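May 23, 2019
Dotgate bench, arm project notes

Long afternoon, and a good one, so I'm writing this up before I forget half of it. We spent the first part going back over the reach problem from last time. Whenever the arm had to go out to the far side of the sheet it would slow way down and then sort of shrug its elbow outward, and the students had three or four theories going (my favorite was that it was shy). Anil Suvarna finally sat down with the waypoint file and found that two of the far points still had the old tool length in them, from before we changed the flange. So the arm was reaching for a spot that was lower than it should have been. We fixed those, re-ran the Venkataraman routine from the top, and the elbow behaved itself all the way through.

After that we did the repeat trials. Same approach point, gripper straight down, stop above the sheet, back up to home. We got through 96 of them out of the 300 we want for the July write-up. Six were thrown out, four of those my own fault for starting the log late, and I have put a star next to them in the Zolano folder so they don't sneak into the averages. Please leave the starred ones where they are - I'd like to look at the timing on them anyway.

The thing still bothering me is glare. The marbled sheet is pretty, and everybody likes it, but it's glossy, and the edge finder keeps latching onto the bright patch and calling it a corner. We tried lowering the threshold and then it found corners everywhere, which got a good laugh but no data. I'd like to try moving the light before we go fiddling with the code again. The Skisuvwood kids had the same trouble at the spring meet and I mean to write and ask what they ended up doing.

Also to do: new labels for the cables, a proper speed limit in the student profile, and somebody please teach me the shortcut for copying waypoints, I have been typing them in by hand like it's 1985.

Where we left the arm, over the sheet at the approach point:

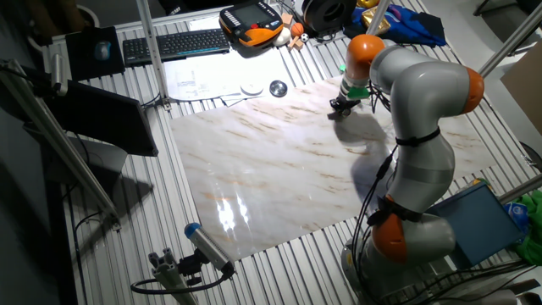

Anil, reading this over, added that he would rather mask out the bright patch first and leave the light alone, as moving it means taking the 96 over again, and that he'll show me the waypoint shortcut next time.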